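Home Contents Previous section Next section References Download

4. What the equipment budget leaves out

4.1 The purchase price as a starting point

Most of the plans we were given to read begin with the arm. The arm has a quote attached to it, the quote is a single line, and everyone in the meeting can find it on the page. Everything else in the plan tends to be written as a percentage of that line, and the percentage is seldom explained. When we asked where it came from, the usual answer was that the previous plan had used it.

We have doubts about this way of working, and the Farthorpe kitchen trial did little to settle them. The first budget there was drawn up in Jiltix, the planning tool the site already used for ovens and dishwashers. Jiltix handles an oven well. It asks for a price, a service interval and a date for replacement, and an oven bought in March does much the same job the next March. An arm set to small food-handling jobs has no such fixed job. The job is changed whenever a container is changed, and Jiltix has no field for that.

The supplier, Calvo, quoted for the arm, the hand, a mount and 14 days of on-site setup. Putach, the integrator, quoted separately for task programming and left cabling to be agreed. Neither quote was unreasonable taken alone. Put next to each other, they left a gap that both firms could describe in detail and neither had priced.

4.2 Small items

The gap is mostly made of small items. A bench for this sort of work needs the containers the arm will handle and spare copies of each. It also needs ingredients or stand-ins for ingredients, and somebody paid to put everything back between attempts. None of these would trouble a purchasing office. A measuring cup costs next to nothing. But a cup that is replaced by one with a slightly different rim may call for a new grip, and a new grip is billed at the integrator's day rate.

Candela Robles, who kept the log at Farthorpe, recorded 110 separate purchases outside the original plan. Only 18 of them had been approved before the money was spent. The rest went through on a petty cash line meant for cleaning supplies. We don't read this as carelessness. The approval form asked for a model number and an expected service life, and it is hard to supply either for a bag of marshmallows.

It is tempting to treat such spending as noise. We would be more willing to do so if the total had been reported to us in the same place as the arm. It wasn't, and we had to put it together from the log and the receipts, which did not always agree. Where they disagreed we used the receipt.

The bench work itself is plain to look at (Figure 3), and that may be part of the trouble. Budget holders who visit see a table with ordinary kitchen goods on it, and they come away with the idea that the goods are free.

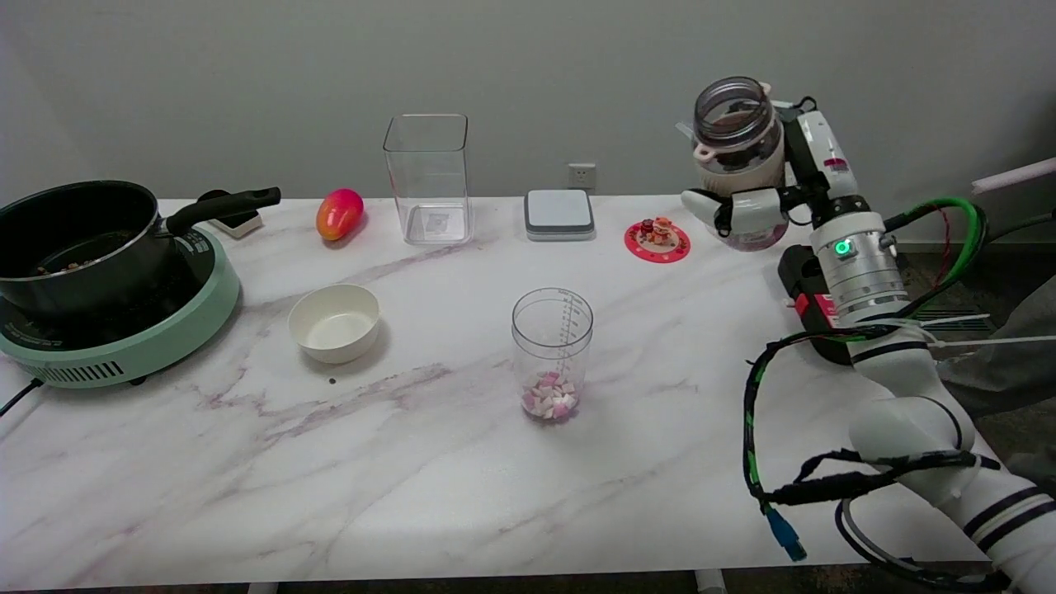
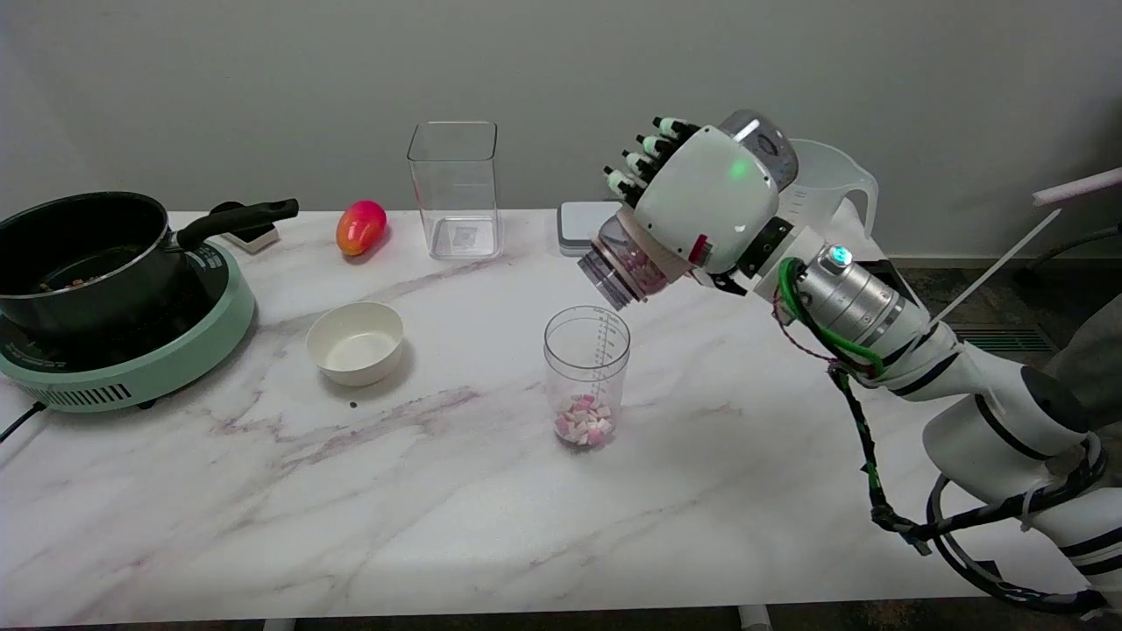
Figure 3. Bench work with one arm at the marble-patterned table. The induction cooktop and saucepan are on the left. In both views pink and white cubes lie at the bottom of the clear measuring cup; the arm holds a small blender jar in the first view and a small plastic cup in the second.

4.3 Labor for resetting

Vega Villalobos, who prepared the second version of the Farthorpe plan, argued that resetting should be costed as a task of its own. We agree, though with less confidence than she has that it can be forecast. The argument in favor is simple enough. If an arm handles cups and jars, a person has to empty them, wash them and set them down where the next attempt expects them. That person is often already on the payroll, so the plan shows the cost as zero.

Villalobos entered two part-time posts for this. The reviewers cut both, on the grounds that an automation budget should not be hiring people. The work was then done by kitchen staff between shifts. Their hours appear in the catering accounts, under a heading that has nothing to do with the project. A later reader who compared the arm's cost with the catering wage bill would be counting part of the arm against itself, and we suspect a few published savings figures have been arrived at in just this way.

We can't say how large the error is at other sites. We had only the one log. A site with a steadier list of tasks would need less resetting per task, and Calvo told us that most of its customers are in that position. We asked to see figures and were offered a brochure.

4.4 Spares and the question of the second arm

Both versions of the plan included money for a second arm, to be released if the first did well. Nowhere did the plan state what doing well would mean. Robles proposed a test based on unattended hours. Putach preferred a count of completed tasks. The two measures reward different things: an arm that pours slowly and never spills looks good under one and poor under the other, and it would have been worth choosing between them before the first invoice was paid.

We would also question the order of spending. The spare hand was listed after the second arm, although the hand is the part that meets the cups and jars and is the part the service contract excludes. Cables were missing from the list altogether. When Robles asked for them to be added she was told they were covered by the mount, and the mount quote does not mention cables.

Our advice to a site in the same position is modest. Write down the tasks first, with the actual containers named. Price the resetting hours in the same document as the arm, even if somebody else's department will pay them. Hold the money for a second arm until the first has been through a full change of containers at the integrator's normal rate. We have not seen this tried, and it may turn out to cost more in planning time than it saves. The next section looks at the service contract.

Contact the authors | Copyright the authors, all rights reserved | Back to top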